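2 February 2022
Tetteh Ayaaba and Remzi Güler

4. Does cold storage at home reduce vegetable waste?

4.1 The claim and where it comes from

Advice leaflets on food waste nearly always tell people to put root vegetables in the refrigerator. The advice is repeated so often that few authors bother to cite anything for it. When they do, the trail tends to lead back to storage trials run in commercial cold rooms, where temperature and humidity are held steady for weeks and the door is opened on a schedule. A family kitchen is a different place. The door opens many times a day, the shelves are crowded, and vegetables are put wherever there is a gap. We doubt that results from the first setting can be carried over to the second without a good deal of checking, and this section reports our attempt to do some of it.

Our starting point was the Gila survey, which asked households in the towns of Istetti and Dulten where they kept their vegetables and how much they threw out. Its authors reported that homes storing roots in the refrigerator wasted less, and they recommended that everyone do the same. We have three complaints. The survey asked people to remember a whole month of waste in one sitting, and people are poor at this. It counted a vegetable as "wasted" only if it went in the trash, so anything fed to chickens or put on a compost heap disappeared from the totals. And it did not ask how much was bought in the first place. A household that buys four turnips a month and eats them all will look like a model of good storage wherever it keeps them.

4.2 Our diary study

We asked households in the same two towns to keep a written diary through February. Of the 612 households we approached, 178 returned a diary that could be used. This is a low rate and we do not want to hide it. People who will write down every limp carrot for four weeks are probably more careful with food than their neighbors, and our figures for waste should be read as being on the low side.

Each diary had a line for every root vegetable brought into the home, with columns for the date, the place it was kept, and what became of it. Kojo Kpodo and Eusebio Arrieta visited homes in both towns at the start of the month to go over the columns. They found early on that "refrigerator" meant several things. For some households it meant the bottom drawer. For others it meant an open shelf, or the door rack, or a sealed box on a shelf. We added a column for this after the first week -- later than we should have -- and the first week's entries are left out of Figure 1 for that reason.
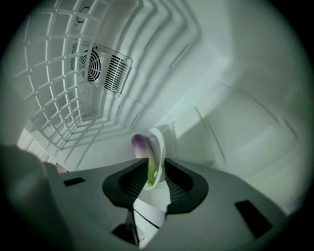

Figure 1. Root vegetables and cold storage at home.

The difference between refrigerated and unrefrigerated roots was much smaller in the diaries than in the Gila survey. Among turnips, beets and carrots kept in a closed drawer or a box, fewer were recorded as thrown out than among those kept in a pantry. Among those kept on open shelves, we could find no advantage at all. Several households noted that roots on open shelves had gone soft, and some then threw them out even though a soft turnip is perfectly good in a stew. How much of the recorded loss was spoilage and how much was a matter of taste is something our diaries cannot settle.

Size may matter as well. Households that wrote comments often said that small roots shriveled sooner than large ones. That would make sense, as a small root has more skin for its weight and so loses water faster. We did not ask anyone to weigh anything, however, and one person's "small" is another's "medium." We mention the comments because they were frequent, and we would not build any advice on them.

4.3 What the Gbeho trial adds

The strongest support for the standard advice is the Gbeho trial, in which Kwame Ansah stored up to 300 roots in household refrigerators and in covered crates kept in a cool room. The refrigerated roots stayed firm longer. We have no quarrel with the measurements. Our quarrel is with the use that has been made of them. The refrigerators in the trial held only roots, were set to 2 degrees Celsius, and were opened once a day for inspection. None of our diary households had anything of the kind. Many did not know what temperature their refrigerator ran at, and a number had never adjusted the dial.

Firmness is also an odd thing to treat as the outcome. A firm root can be forgotten at the back of a shelf until it is thrown out with everything else during a cleaning. Our diaries have many entries of this type, and they come mostly from refrigerators. Roots in a basket by the stove were in plain sight and seem to have been cooked sooner. We say "seem" because households that keep a basket by the stove may simply cook more.

4.4 Limits

We covered one month, in winter, in two towns. Pantries are cool in February, and the comparison could well come out differently in hot weather, when we would expect cold storage to do better. The diaries were filled in by whoever was willing, and handwriting in some of them defeated us. We also relied on people to be frank about their own waste -- a weakness we share with the survey we have criticized. A repeat in summer, with kitchen scales supplied and the storage column included from the first day, would be a fairer test than either study has managed so far.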